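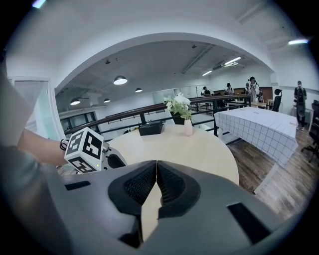 Section 4 covers recording with the Ustow hand-held gripper, from a cold start to a finished batch. Read it through once before your first session. The main setting to get right is the view from the gripper camera. Both fingers should sit low in the view and near the middle, with a narrow gap between them where the tabletop shows through, and the table and the objects on it should be visible past the fingertips. The white cube with the black square patterns, mounted on its bracket beside the hand, must keep its printed faces uncovered. A loose sleeve or a coat cuff can slide over it during a long reach, so roll sleeves up or push them back.

4.1 Before you start

You will need:
One Ustow gripper with its cube marker fitted
A charged battery pack
A memory card with at least 70 GB free
The task sheet for the batch, printed or open in Irow

4.2 Starting the gripper

1. Insert the memory card with the gripper switched off.
2. Hold the power button until the small green light on the cube comes on and stays on.
3. Open Irow on the tablet and choose Devices, then Pair.
4. Enter the four digits printed on the inside of the battery door.
5. Squeeze the trigger fully and release it, twice. Irow uses this to set the open and closed positions of the fingers.

Note: Repeat step 5 whenever the finger pads are changed. Readings taken with the old setting will show the fingers slightly open when they are closed.

CAUTION: Do not wipe the cube marker with alcohol or glass cleaner. Use a dry cloth. A scratched or faded face has to be replaced, and the gripper must then be calibrated again (Section 7).

4.3 Mapping the room

Each location needs one mapping pass before any task is recorded.

1. Stand one step back from the work table.
2. Press Map in Irow.
3. Move the gripper slowly from left to right, then back, keeping the table in view.
4. Raise the gripper to shoulder height and repeat.
5. Press Done. Processing takes up to 7 minutes.

If Irow reports "Map weak," add a pass closer to the table. Plain white walls and bare tabletops give the software little to follow. Patterned cloths, railings and furniture edges help, and they should stay where they are until the batch is finished. People in the background do not normally affect the map if they are a few steps away.

CAUTION: When working near stairs, a railing or a raised edge, keep your eyes on your footing and not on the tablet. Never hold the gripper out past a railing. Wear the wrist strap.

4.4 Recording an example

1. Set out the objects listed on the task sheet.
2. Hold the gripper still in the start position for two seconds.
3. Press Record and wait for the tone.
4. Carry out the task once, at an even speed.
5. Return to the start position and press Record again to stop.
6. Mark the take Keep or Discard.

Move one or more objects between takes. A batch in which everything starts from the same spot trains poorly.

Discard a take if you touched an object with your free hand or if the tone sounded late. A dropped object is not a reason to discard, provided you picked it up with the gripper and completed the task. Mark it Keep and tick Recovery.

4.5 Uploading

Connect the tablet to power before uploading. Takes are sent to Tu in the order they were recorded, and Meltska training jobs pick them up from there. A full batch is 3000 takes. Smaller batches are accepted, but Meltska holds them until the batch is closed by hand under Batches, Close.

If the upload stops with error 2547, the card was removed during transfer. Put it back and press Resume. Do not format the card until Irow shows Complete beside every take in the list.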